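About Handeo

Handeo repairs the parts of furniture that move. If it folds, lifts, tilts, swings, drops or springs back at you while you're holding a coffee, we'd like to see it. If it just stands there being a table, there are several very good people in town who will look after it, and we'll happily give you their numbers.

We started in Fiona Kinnear's garage with a drop-front writing desk that wouldn't drop. Fiona had inherited it from an aunt and had been told by two furniture restorers that the timber was lovely, which she already knew. What she wanted was to open it. She took the hinges off on a Saturday-sort-of-whim, laid them out on an old baking tray, and had the desk going again by dinner. The neighbours found out. Then the neighbours' neighbours found out, and the car moved onto the street and stayed there.

Chang-ho Yeo joined a year later. He had spent most of his working life fixing office seating and brought with him a large tolerance for springs and a small tolerance for people who oil everything. The two of them moved the business out of the garage and into our present workshop on Trerkow Lane, behind the tile showroom. The signage budget went on a new drill press, so look for the green door.

What we do

Most of our work is hinges, stays, brackets and latches on wooden furniture: blanket boxes, sewing cabinets, fold-down desks, window seats, piano stools, and a colourful range of kitchen benches built by somebody's dad. We do sprung hinges, including the ones everybody else has told you to throw away. We straighten bent plates where they can be straightened and make new ones where they can't. We re-seat screws that have given up on their holes, which happens to be about half of what comes through the door. 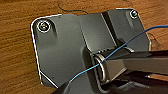 We like to keep the original metal if it's got any life left in it. Old hardware has usually been bedded into its timber for decades and the two have come to an arrangement. Swapping it for a shiny new part from the big shed means new holes, and new holes next to old holes are how you end up with a lid that's held on by optimism. When a replacement can't be avoided, we try to match the screw positions, and we'll give you the old part back in a paper bag. Most customers say they'll keep it. We suspect there are a lot of paper bags in a lot of second drawers.

We label and file what we learn, too. The hardware library at the back of the shop currently holds 1213 pieces, each tagged with its dimensions, its finish and whatever we could find out about where it came from. Of those, 937 are sorted into drawers. The rest are in what Chang-ho calls the pending area and Fiona calls the bucket. You're welcome to come and rummage, though we do ask that you put things back in the drawer you found them in and resist improving the system.

What we don't do

Upholstery. French polishing. Garage doors, which have springs of a size and temperament that we leave to specialists. Flat-pack wardrobes will be considered if you bring the bag of leftover bits with you and can keep a straight face about how many there are.

How it works

Bring the piece in, or bring the hinge if you can get it off without a crowbar. Photos are fine for a first look; take one with the thing open and one with it closed, and put a ruler in if you have one handy. We'll tell you what we think is wrong and what it will cost, and those two conversations happen in that order. Small jobs are usually back with you inside 7 working days. Large jobs take longer, and so does anything described over the phone as "a quick one".

We close for most of February, when the workshop roof turns the place into an oven and the glue behaves badly. So do we.

Evening classes

Fiona runs a beginners' class called Unhinged, and no, she won't be changing it. You'll take a sprung hinge apart, find all the pieces on the floor, and put it back together. Safety glasses are provided and are not optional. It starts at 6.30 pm and there's tea. Bring something small that squeaks, and ask at the counter for the next dates.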